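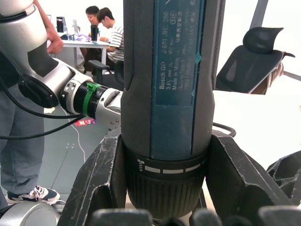

Bosch GO cordless screwdriver, 3.6V.

Upendo Tanui logged the bat at 9:40. Maple, 34 inches, property of Rivera, who was hitting .500 in April and had been accused of it by the whole of Katley.

She weighed it twice. She ran the probe down the barrel at 19 stations and wrote each reading in the Cendum ledger. Density was uniform. The cap showed no plug.

"Well?" said Tamov, the league's counsel.

"It's a bat."

"The papers have him suspended already."

She turned the form around and showed him box 4, result, where she had written "conforms." He read it for longer than the word required, then asked whether the scale had been calibrated. She gave him the certificate.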